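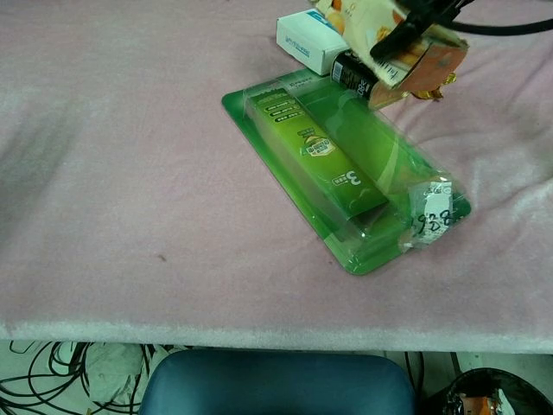 Poste de prise d'articles, atelier Diekmann.

Visite de l'atelier Diekmann en octobre, consacrée aux règles d'essai pour la préhension d'emballages. Le site applique une procédure interne reprise de celui de Risley.

Premier point, la vitesse : 198 mm/s au maximum tant qu'un opérateur se trouve à portée du bras. Au-delà, l'accès est fermé et le cycle ne démarre qu'après acquittement au pupitre.

Les articles changent à chaque série – étuis carton, blisters, sachets. Un emballage déjà ouvert reste admis s'il est noté comme tel dans Reto, le logiciel de suivi. La force de serrage se règle avant la série, jamais pendant. Une série compte 60 prises et le journal est conservé 5 ans. La base en contient presque 2000.

J'ai demandé ce que prévoit la procédure pour les câbles au sol. Ils doivent passer hors de la zone de marche, contrôle à chaque prise de poste. Le chapitre sur les textiles de table est encore en rédaction.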